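Symonenko hall, sorting week, photos and notes

Quick page, putting this up before I forget what's what. Most of you know the hall from the open evening, when it was dark and full of coats. Daytime is a different place. We had it for the sorting of the small household stuff, the Purkska boxes first and then whatever came over from Histadico. Captions are mine, corrections to Piret or me. Sorry for the order, there isn't one.

Last updated 22 Feb 2022.

Getting in

Side door, not the front. Front is still stiff in the cold and you need a shoulder for it. Gediminas has the key and the spare key. The ramp is on the side too so use that for anything with wheels. Boxes came in on the flat trolley, the one with the squeaky back left. Oil did nothing.

Leave the mat where it is please. The floor just inside is slick when people have snow on thier boots, and I went down on it the first morning with a box of egg cups. Egg cups fine. Knee less so.

The boxes

Purkska boxes are the good ones, double wall, lids that fit. Histadico ones are whatever was behind the shop that day. Contents lists taped inside the lid, which is great until the lid goes walking off with somebody. Liis started writing the box number on the side as well, in fat marker, and that saved us.

Some 400 pieces in the end, once everything was out of the paper. Lots of it kitchen. Lots of it plastic, bright stuff, the kind that lived in the back of a drawer since forever. Two corkscrews with no screw. A butter dish everyone wanted.

Box 13 still has no list. If you packed box 13, get in touch, it's all lids and I can't match any of them.

The tables

Set them long ways down the room, not across. Across looks neater but you can't get the trolley through. We tried it across, lasted until coffee.

Old sheets on top so things don't roll or scratch. The tables are the school's and Hongmei promised they'd go back the way they came. Things go left to right: unwrapped, looked at, labeled, wrapped again. If something's on the right with no label, it went the wrong way round somehow, put it back at the start.

Lamps, ribs and a starry shirt

My favorite part of the hall is the ceiling and nobody ever looks up. White, long beams all the way down, dome lamps hanging off thin cables, flourescent panels lit over on the left. Wires and rods going every which way. The pale yellow-green piece with the ribbed blades is in this one. A bit like a little fan, don't know what else to call it. Little black stars on that white shirt, love it.

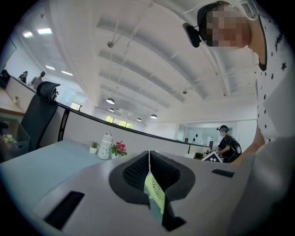

Light, for anyone borrowing the hall

Switches are by the kitchen hatch, unlabeled. Outside pair does the panels, the others do the lamps, and one does nothing I could find. For sorting colors you want the panels on. Creams and pale greens all go the same mush under the lamps only, we had a whole row of cups down as "white" that were mint green. Redid those.

For the evening, other way round. Lamps on, panels off. Much kinder to everybody.

Vaida asked about hanging something from the beams for the May sale. Please don't yet, I'm asking what they can take. String of paper flags is probably ok. A bicycle is not.

Labels

Paper tags on cotton, no stickers. Stickers took the gold off a saucer last year and I'm still hearing about it. Pencil only. Number, short name, where it came from. So "1212, whisk, Purkska". Short name means short, one tag had a whole paragraph on it about somebody's aunt. Lovely paragraph. Put it in the notebook instead.

Don't know what it is? Write "unknown" plus the color. Plenty of unknowns this time. Ribbed things especially, I'd like a proper afternoon with the ribbed things.

Wrapping up again

Tissue first, newspaper after, never newspaper against anything pale. Ink comes off on it. Ran out of tissue by the end, Liis found 100 sheets in the cupboard under the stage, a bit yellow but clean.

Heavy at the bottom. I know you know. There was still a mortar on top of the glasses.

Soup

Gediminas's barley soup, the big pot. Hatch open so the windows steamed up. Recipe has been asked for and refused. Bread from the place on the corner, they gave us the ends for free. Bowls were ours, not from the boxes, before anyone panics.

Still to do

Box 13, see above.
The unknowns, want a second look from Hongmei.
Tables back to the school, four people and the van.
Someone left a gray scarf and one glove on the radiator by the side door. Left hand.
Prostell boxes come next, smaller lot, no date for it yet. I'll write when I hear.

If you took pictures as well send them to Vaida, full size please, not through the phone chat, it squashes them to nothing. Names for the captions welcome too, and spelling fixes.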